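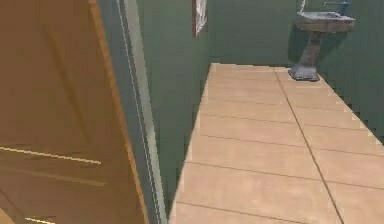

Brown door, green walls, gray pedestal sink near the far corner.

Door undercuts and the bathroom fan

March 28, 2024

I have been putting off writing up the fan measurements since September, mostly since the numbers were spread over a notebook and the back of an invoice. I finally typed them in last night, so they go up in the order I took them.

The problem was a bathroom that would not clear. The fan is a Fovlow ceiling unit, builder grade, installed before I bought the place. It runs, it makes the right noise, and it holds a sheet of toilet paper against the grille. I had treated the paper test as proof of airflow for years. It is proof of a small pressure difference at the grille and says very little about volume.

Nawal Bouazza lent me her flow hood, a small one made by Tazi with a fabric skirt and a digital manometer. With the bathroom door open, the fan moved 41 CFM. The label says 80. Losing half the rated flow to ductwork is common enough that I did not find it alarming, but I wanted to know where it went.

With the door closed, the reading dropped to 27.

The second number got my attention. A fan can only remove as much air as the room can take in. This bathroom has no supply register and the window is painted shut, so all the makeup air comes through the gap under the door. I measured that gap at 3/16 inch on the latch side and a little less on the hinge side. The door is 28 inches wide. Call it five square inches of opening, and less in practice, given that there is a bath mat on the other side for part of the day.

The rule of thumb I was taught is one square inch of free area for each CFM you want to move at low pressure. It is a conservative rule. By that measure my door was good for five, and it was passing 27 with the help of leaks around the jamb and the pipe penetrations. I taped the pipe penetrations and got 22. I did not tape the jamb.

There are three ordinary ways to fix this: cut the door, put a grille in it, or install a jumper duct to the hall. I ruled out the jumper duct on grounds of effort. The grille lets sound through, and this bathroom is next to the kitchen. I cut the door.

I took off 9/16 inch for a total gap of 3/4. Process, for anyone doing the same:

Pull the pins and lay the door flat on padded sawhorses. Score the line with a knife on both faces. Clamp a straightedge and cut with a fine-tooth blade, show face down if you use a circular saw. Check the solid rail depth first if it is a hollow-core door. Mine had 1 1/8 inches of solid wood at the bottom, so there was plenty left. Seal the cut end. Bare end grain in a bathroom will take on water and swell, and I have seen one swell enough to drag.

I used two coats of Arent clear sealer on the cut. Any exterior-grade product would do.

Results after rehanging: 41 open, 36 closed. With the penetrations still taped, 35. The difference between open and closed is now small enough that I do not care about it.

The duct is a separate matter. It was four-inch flex, not pulled tight, with a sag over a joist bay and a bird screen at the wall cap that had matted over with lint. I cleaned the screen and replaced the flex with rigid pipe and two long-radius elbows. The cap is a Hurer with a gravity damper, chosen because the store had it. After that the fan moved 63 open and 55 closed. I consider this finished.

Shaimaa Amrani emailed after my last post on humidity logging to ask if the fan timer matters more than the flow. In my log it mattered nearly as much. At the original closed-door flow, the room took 74 minutes to return to hall humidity after a ten-minute shower. At 55 CFM it took 31. If you shut the fan off when you leave the room, neither figure helps you. I put in a countdown switch set to 40 minutes and stopped thinking about it.

One caution. If you have a natural-draft water heater in the same part of the house, check it for backdrafting with the fan on and interior doors closed - both before and after you make changes. Mine is electric.

The raw log has 3439 rows and is a mess. I will clean it up when I get to the laundry room, where the dryer competes with everything for air and the door has no gap at all.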